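Household Storage and Linen Support — Progress Report, Second Quarter
Submitted to the Ratuson Fund
Prepared by the Flalimside Home Support Office

1. Period covered

The following report describes work carried out under the linen and winter clothing strand of the grant between January and the end of the quarter. Spending on the home repairs strand is reported separately.

2. Work completed

Home visits continued in Flalimside and began in Gulilley, where the service had not previously operated. By the close of the quarter, 17 households had received a full sorting visit. Each visit lasts one morning or one afternoon and deals with bedding, outerwear and seasonal items kept in bedrooms and hallways. The household decides what is kept. Staff fold, bag and label, and items released by the household are taken away the same day.

A total of 748 items were handled. Blankets and comforters made up the largest group, followed by pillows and padded jackets. Most households had no fixed place for winter bedding, and several were keeping it on beds that were in daily use.

Padded jackets and comforters are sorted on the bed itself before anything is bagged. The practice was adopted after the first visits of the year, when items sorted on the floor had to be handled twice. It also allows the household to see everything together and to compare pieces of similar weight before choosing. 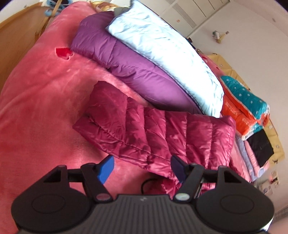
Crimson quilted jacket on a pink plush blanket, with a purple comforter, a light-blue pillow and folded bedding.

Bulky items remain the slowest part of the work. A quilted jacket can be folded quickly but seldom stays flat, and comforters need to be rolled tightly if they are to share a shelf with sheets. Staff now fold sheets and pillowcases first and leave the padded items until the end of the visit. Visits have become shorter as a result, although two Gulilley households still required a second appointment.

3. Supplies

The order of 100 storage bags placed with Lương arrived in full. The larger size has proved suitable for a comforter and one pillow. The smaller size is too narrow for adult jackets and is being used for sheets. We do not propose to reorder it.

4. Variance from plan

The Gulilley visits started later than scheduled while the agreement for the shared van was being settled. The van is now available every Wednesday. No change to the total budget is requested — the unspent mileage from the first weeks will be carried into the next quarter.

5. Next quarter

Work will concentrate on Gulilley, with return visits in Flalimside for households that asked for help with children's bedding. A revised label sheet, with separate lines for blankets, comforters and pillows, will be sent to the Fund with the next report, together with the supply receipts.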